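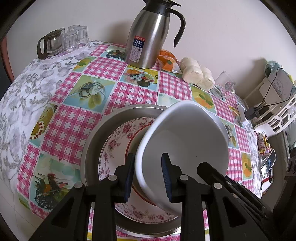

A white bowl and a rose-bordered plate, with a steel pan.

The Sink at Makholm House: A Study of Dishes Left Behind
Final report, Methods in Everyday Sociology
Submitted October 3, 2018
Supervisor: Irja Turunen

1. Where the question came from

Makholm House has one kitchen per floor and one sink per kitchen. Our floor also has a laminated sign over the sink that says YOUR MOTHER DOES NOT LIVE HERE. Shiela Agbayani's mother stayed with us for a week in May and did the dishes every day, so for a while the sign was wrong, and the kitchen was lovely. Then she went home. By the next evening the sink looked the way it always had.

That was the start of the project. Most of the writing we read for class treats shared housework as a question of fairness: who does more, who says they do more, and how far apart those two answers are. We were more interested in the dish itself. A dirty mug goes into the sink and stays there. What decides how long it stays, and who finally picks it up?

Our first proposal was to interview people. Our supervisor pointed out that people who leave dishes in the sink are unlikely to say so to the people who live with the dishes. We changed the plan.

2. What we did

We kept a log for 60 days. Each morning and each night one of us went to the sink and wrote down every item in it that had been used and not washed. Each item got a line in a notebook with its type, the time it was first seen, and the time it was first found missing. We did not write down names. This was a condition of our approval and also of continuing to live there.

We had one rule for ourselves, which was that we could not wash anything that was not ours. It was harder on Lợi Giáp than on anyone else. He is a tidy person and spent a good part of the study eating in his room.

In the second half we tried two changes. First we took down the sign. Later we put a 500 ml bottle of Daltier dish soap and a new sponge next to the tap, and replaced both whenever they ran low. Before that the soap had been whatever somebody had last been annoyed enough to buy, thinned with water until it was more of a memory.

3. What we found

The log has 1119 lines. Mugs are the largest group by a wide margin, followed by forks. Knives hardly show up, and we think this is because most of the floor does not cook anything that needs cutting.

Mugs leave quickly. People run out of them, and a person who wants coffee will wash one mug, exactly one, usually the one on top. Pans are at the other end. A pan that had held rice could stay long enough for us to start greeting it. The usual path was that somebody filled it with water "to soak," and after that it seemed to count as being taken care of. Soaking turned out to be the best predictor of a long stay that we had. We had not planned to record it and only began after the first two weeks, so the early pages are no use for this.

Plates fell in between. Matching plates from the residence supply stayed longer than odd ones that people had brought from home. Our guess is that an odd plate can be traced to its owner and a plain one belongs to the building, meaning to no person in particular.

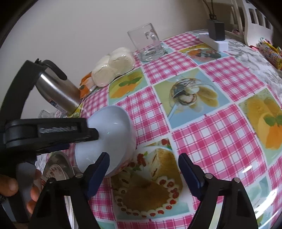
Tâm Khổng

The sign made no difference that we could find. Items stayed as long without it as with it. Two people asked where it had gone, and one of them wanted it back because she had gotten used to reading it while she waited for the kettle.

The soap did make a difference. In the weeks with a full bottle and a decent sponge, small items left the sink sooner, and the pile at night was lower. Pans did not change. It would be nice to say that good supplies bring out good character, but a simpler reading is that washing a mug with a gray sponge is disgusting and people avoid it.

4. The Rusu comparison

We had hoped to run the same log in Rusu, the newer building across the lawn, where each kitchen has a dishwasher. Anca Bratu had a friend on the second floor there who agreed to let us in. We managed four visits before the floor voted, on the Wimance group chat, to ask us to stop looking in their sink. We respect this.

The visits are too few to use, but we did see that a dishwasher does not end the problem. It moves the argument over to unloading. On every visit the machine was full of clean dishes and the sink was full of dirty ones, and a person could stand between them with a bowl in hand and truly not know what to do.

5. Problems with the study

People knew about the log. The notebook hung from a string by the fridge, and somebody drew a mug with angel wings on the cover. We have no way to tell how much the notebook changed what people did, though looking at the totals, it cannot have been very much.

Checking twice a day also misses anything that was dropped off after breakfast and washed before bed. Those are the dishes of our better neighbors, and the study is unfair to them.

Finally, three of the dishes in the "longest stay" table are mine. I found this out while typing up the log.

6. If anyone repeats this

Record soaking from the first day. Use a pencil, as the notebook will get splashed. Agree ahead of time on what a lid is; we filed lids under pans, then under "other," then under pans again, and the lid figures should be ignored.

We would also keep the soap going after the study ends. Ours ran out the week after the last entry, and the bottle is still standing by the tap with some water in it.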